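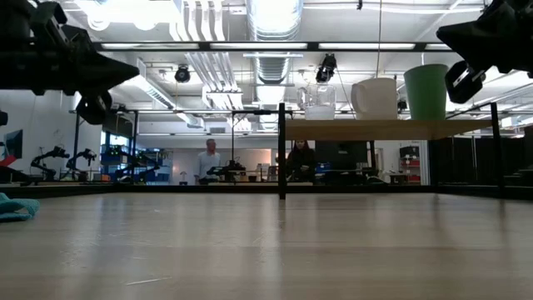
Pale wooden work table with a teal cloth.

Rivex 3041 Vaccine Transport Cooler
Item no. 1854
Manufacturer: Rivex
Distributed to public agencies by Dokbridge

Overview

The Rivex 3041 is a portable cooler for moving vaccines between a storage site and a temporary clinic. It is intended for county and city health departments, school health offices and mobile clinic programs that carry refrigerated vaccine by road. The cooler is not approved for frozen vaccine and should not be used as permanent storage.

The body is a hard shell with a foam core and a hinged lid that closes with two latches. Inside, three removable trays hold vials or boxed syringes away from the coolant packs. A divider is supplied with each tray and must be in place before the cooler is loaded.

Temperature monitoring

Each unit is supplied with a digital data logger and a buffered probe. The logger shows the current, highest and lowest temperatures on the outside of the lid, and staff can read them without opening the cooler. Records are saved to a file that may be attached to the clinic's daily log. An alarm sounds if the reading moves outside the limits set by the user. 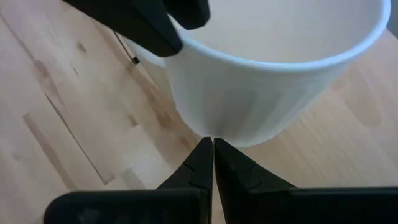
Limits are set before departure and can be locked with a code. Agencies that run several clinics from one storage site are advised to assign each logger to a single cooler and to record the pairing in their inventory. The probe should be sent for calibration according to the schedule printed on its certificate.

Preparing the cooler

Coolant packs must be conditioned before use as described in the user guide. Packs taken straight from a freezer can damage refrigerated vaccine. Close the lid, allow the reading to settle, and load the trays only when the display has remained within range - the guide gives the waiting time for each pack type.

Supplied with each unit

Cooler body with lid
Trays and dividers
Coolant packs
Data logger, probe and calibration certificate
Shoulder strap
Printed user guide

Ordering

Public agencies may order through Dokbridge by purchase order. Orders received before September will be filled ahead of the fall clinic season. Units are shipped from the Plinthorpe warehouse, and a signature is required on delivery. Replacement trays, latches and probes are sold separately under the Vigfúsdóttir parts list, a copy of which is sent with every order.

Warranty and returns

The cooler body is covered for 3 years and the data logger for 2 years from the date of delivery. Coolant packs are not covered. Units that have been used to carry vaccine must be cleaned before return, and the return form must be placed in the outer carton - not inside the cooler.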